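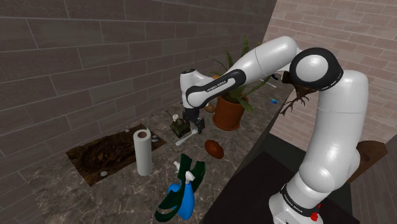
4. Clutter, Clear Space and the Kitchen Counter

Home | Issues | For Authors | Search

Figure 4. A cluttered marble counter against tiled brick walls (computer rendering).

Of all the surfaces in a home, the counter is the one we most enjoyed studying, and we think it has been badly underrated. Research on household storage has mostly looked at closed places such as closets, attics and garages. The counter is open, it is used many times a day, and everything left on it is a small decision that somebody has put off or made on purpose. In this section we turn from the cabinets discussed in Section 3 to the open worktop (Figure 4 shows a crowded one) and ask how people decide what gets to stay out.

4.1 What we asked

The counter questions made up the last part of the Cirkthorpe household survey. Households in two districts, Mirnbridge and Parry, were invited to take part, and 400 forms came back complete. Mirnbridge is mostly older row houses with narrow kitchens, while Parry was built later and has larger rooms with long runs of worktop. We chose the pair for exactly that contrast. Respondents were asked which items lived on the counter all the time, which came and went, and which they would put away if guests were expected. They were also given a blank half page and invited to write anything they liked about their kitchen. We had expected most people to skip it. A wonderful number did not, and some wrote up both margins as well!

The forms were coded by hand using the Dasero scheme introduced in Section 2, with one change. The scheme has a single category for "displayed" items, and it quickly became plain that this would not do for kitchens. A bowl of lemons may be on display, but it is also dinner. We therefore split the category into items kept out to be looked at and items kept out to be reached, and allowed a thing to belong to both.

4.2 Reach, memory and pride

The most common reason for leaving something out was reach. People named the kettle, the salt, the cooking oil and the bread knife, and they described their places with great precision ("left of the stove, but not so near that it gets greasy"). Many could say how far they would have to move to get each one. This fits well with the older literature on kitchen planning, which treats the worktop as part of a path between sink, stove and cold storage.

Memory came next, and here the answers became really interesting. Letters to be mailed, pills, school forms, a library book due back, seed packets waiting for spring: none of these has anything to do with cooking. They are on the counter so that they will be seen. In the blank half page, 101 households described the counter as a kind of list, and several used that very word. One respondent in Mirnbridge wrote, "If I put it in a drawer it stops existing." We could not improve on that as a statement of the idea, and it deserves a good deal more attention in work on household memory, which has leaned heavily on calendars and notes.

Pride was mentioned less often but with great warmth. A pitcher from a grandmother, a heavy mortar carried home from a vacation, a cake stand that is never without a cake. Respondents were more likely to write at length about these things than about anything they used daily.

4.3 The guest test

The question about guests separated the three reasons neatly. Items kept for reach mostly stayed where they were. Items kept for pride stayed too, and were sometimes moved forward. Items kept for memory were swept away, often into a bag or a laundry basket, and a fair number of people admitted that they later had trouble finding them again. December was singled out as the worst month, with cards, wrapping paper and extra food all competing for the same stretch of worktop.

We had assumed that the larger kitchens in Parry would have more clear space. They did have more counter, but respondents there were just as likely to say that they prepared food in a gap the size of a cutting board. Extra length seems to fill up. This is a lovely puzzle, and our data cannot settle it, as we asked for lists of items and took no measurements. A follow-up with floor plans would help a great deal.

One further limit should be noted. Each form was filled in by a single member of the household, and people who share a kitchen do not always agree about what belongs in it. Section 5 takes up those disagreements, beginning with the toaster.

Share this article | 2 comments

This site uses cookies to remember your reading preferences. Accept | Manage settings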